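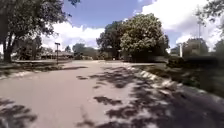

Figure 8.1. Paved road with a concrete curb, under tree shade.

Chapter 8
Rain on the Street

I grew up in Pekness, at the bottom of a long hill, and what I remember about storms is the sound of the gutter. The rain would start, and for a little while nothing happened at the curb at all. Then there was a trickle with pine needles riding on it, and then (my brother and I would be out on the porch by now, in trouble) a brown rush deep enough to carry off a sneaker. I lost two that way. Our mother thought I was careless, and I thought the street was trying to tell me something, and thirty years later I get paid to teach hydrology, so I'm calling that one a draw.

In Chapter 7 we followed rain into soil. We spent a lot of pages on pores and roots and the slow crawl of water toward the water table, and if you did the lab with the coffee cans you know how long that crawl can take. Now we're going to follow the same rain when it lands somewhere it can't soak in. Roofs, driveways, parking lots, playground blacktop and above all streets. Hydrologists call these impervious surfaces, and you'll see that phrase so often from here on that you may as well get comfortable with it. It means water mostly can't get through. Cracks and seams let a bit past, so "impervious" is a slight exaggeration, but it's one we all agree to live with.

What you'll be able to do by the end

You should be able to work out the volume of water that falls on a surface, explain why a paved neighborhood sends its water downstream faster than a meadow does, read a simple hydrograph, and look at your own block and say where the water goes. That last one is my favorite and it's the one I'll nag you about. You need the unit conversions from Appendix B and you need to remember infiltration. If infiltration has gone fuzzy, go back and reread Section 7.2 before you start on this — I'll wait.

8.1 The first few minutes

Let's slow a storm right down. The first drops that fall on a city never reach the ground. They land on leaves, awnings, wires, the tops of mailboxes. This is interception, and a big leafy tree is very good at it. In a light shower the tree can hold on to a good share of what falls on it, and much of that water goes straight back into the air once the sun comes out. In a heavy storm the leaves fill up early and after that they just drip.

The next bit of rain wets the pavement itself. Asphalt looks smooth from a car window, but get down on your knees and it's all bumps and pits, and each pit has to fill before water moves on. Add the low spots, the dips where a trench was filled in, the puddle that has lived outside my neighbor's house for as long as I've known him. All of that is depression storage. Together, interception and depression storage make up most of what we call the initial loss, and it explains the quiet spell I remember from the porch. The storm was busy paying its entry fee.

Once the pits are full, a thin sheet of water starts to slide. Engineers call it sheet flow. It's shallow and slow and you hardly notice it unless the light is right. It goes where the slope sends it, and on most streets the slope sends it sideways, to the curb. There it gathers and deepens, and deep water moves faster than thin water does. A trickle in a gutter will easily outrun a sheet on a parking lot, even on the same slope. Hold on to that idea, we need it in 8.3.

Then the gutter meets an inlet (most people say storm drain), the inlet drops into a pipe, the pipe joins a bigger pipe, and the whole lot comes out at a creek. In Pekness that's Zusus Creek, which runs into the Gremora River below the old cannery. In many towns the water gets no treatment on that trip. Students are always surprised by this! They assume the storm drain goes to the same plant as the kitchen sink, and in some older cities with combined sewers it does, but in a separate system whatever is lying in the gutter goes to the creek along with the rain. Motor oil, lawn fertilizer, cigarette butts, my sneakers.

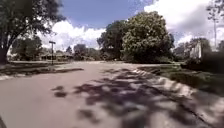
8.2 How much water are we talking about?

More than you'd guess. My first real teacher in this field, Marthinus Hendricks, used to make every new class guess before he let anyone touch a calculator, and he wrote the guesses on the board and left them there all week, which was cruel and worked beautifully.

We'll do it with a roof. Say you have a small house and the roof covers 862 square feet, measured flat, as a bird would see it. (Use the flat area and forget the pitch. Rain falling straight down doesn't care how steep your shingles are.) One inch of rain falls. One inch is one-twelfth of a foot, so the volume is

862 ÷ 12 = 71.8 cubic feet

A cubic foot holds 7.48 gallons, so

71.8 × 7.48 = 537 gallons

That's one small roof and one inch of rain. Now think about the driveway, the house next door, and the street in front of both of them, and the next block, and the school. Write down your guess for your whole neighborhood now, in pen, and don't change it. We come back to it in Exercise 4.

Some of you will have spotted that I treated every drop as runoff. For a pitched roof in a good steady rain that's close enough. For other surfaces we multiply by a runoff coefficient, a number between 0 and 1 that gives the share of the rain that ends up running off. Asphalt has a high one. Lawn has a lower one, though a lawn on packed clay can be a lot worse than its owner believes. There's a table of them at the back of the book. Please treat the numbers as a starting place. Two lawns with the same entry in the table can behave very differently, depending on slope, on soil, and on whether it also rained yesterday.

8.3 Fast water

Volume is half the story and timing is the other half. A hydrograph is simply a plot of flow against time at one point on a stream. Rain starts, the line climbs, reaches a peak, and sinks back down. You could draw one for a bathtub drain if you were patient.

Years ago I spent a wet November with Thierry Sabatier on the footbridge over Zusus Creek, reading the Tripathi gauge by flashlight and writing in a notebook that never dried out. Thierry was after one thing, the gap between the heaviest burst of rain and the highest water in the creek. We call that the lag time. On our best night it was 28 minutes, and the peak was 153 cubic feet per second. Upstream of the subdivisions, on the wooded branch, the water was still rising when we gave up and went for pancakes.

Why so different? You already have the pieces. In the woods the rain pays a large entry fee, a good deal of it soaks in, and what does run has to pick its way through leaf litter. In the subdivision the fee is small, little soaks in, and the water is collected into gutters and pipes, which are deep and smooth and go more or less directly to the creek. So you get more water, and you get it sooner, and all the tributary gutters tend to deliver at once. The peak on the hydrograph grows tall and narrow.

Tall narrow peaks are hard on creeks. Fast water digs. It undercuts banks, takes out gravel that fish spawn in and drops the mud somewhere else. And between storms the creek runs lower than it used to, as less water soaked in to feed it from below. I find that second effect harder to get across to people. Everyone sees a flood. A creek that's a bit too thin in late summer looks like a creek in late summer.

8.4 Before you read on

Go outside. I mean it, close the book. Pick a block near where you live or study and find the high end and the low end. Find the inlets if there are any. Check whether the downspouts empty onto grass or onto a driveway, and look for the line of grit and leaves that old storms leave behind, which is the best free data you'll ever get. Sketch it all from above with arrows for slope. Neatness doesn't matter, and a rough sketch done on the curb beats a pretty one done from memory at your desk.

If it's raining, so much the better. Take a stopwatch and a cork. 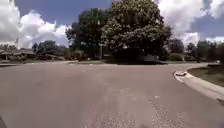 Why are so many streets built slightly higher in the middle than at the sides?

The raised middle, called the crown, sends rain off toward both edges so that it doesn't pond where people drive. Once it reaches the curbs, the water follows the gutter downhill to an inlet. Where two streets meet, the crowns have to be blended together, and if that's done badly you get a low spot that holds water after every storm.

Keep your sketch handy. Section 8.5 starts with inlets, how they're spaced and why they clog, and the first thing I'll ask is which of the inlets on your block you'd expect to fail in the fall, when the leaves come down.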